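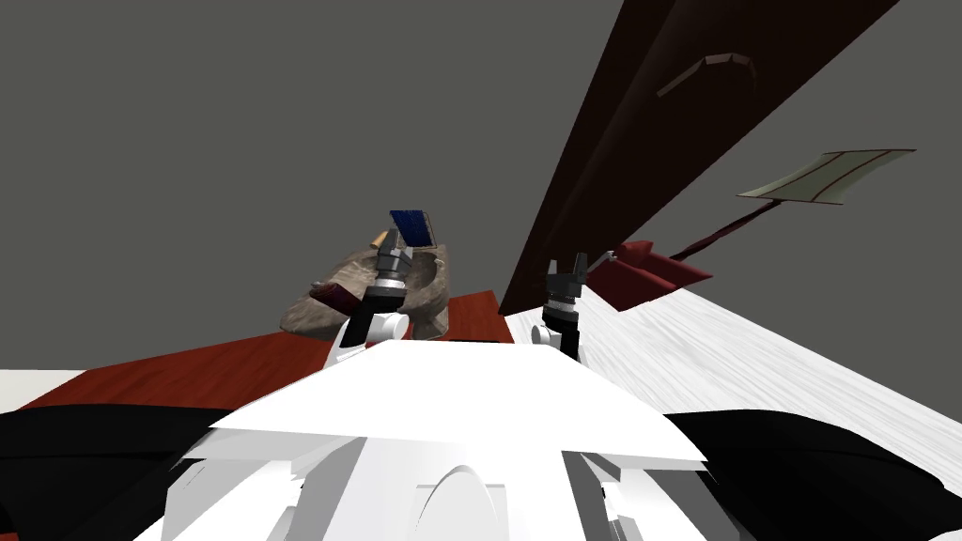 Ticket: right gripper won't close in the sweep-up sim

Opened 2 April 2022
Project: Escobar
Status: open

Hi all! So I'm running the sweep-up task in the Stesel simulator and the right gripper just stays open. Left one's fine, it reaches the blue piece every time, but the right one goes up, fingers spread, and then sits there next to the red scoop until the run times out at 900 steps (ugh).

What I've tried so far:

- Restarted the sim. Same thing.
- Raised the grip force from 30 to 1,000, just to see. No change at all, so I put it back.
- Swapped in the older Alach controller from December. The gripper closed on 4 runs, then quit again!

The log says "close command sent" and after that there's nothing from the right side. My guess is the command gets dropped when both arms move together. I'll try them one at a time on Monday and post the log.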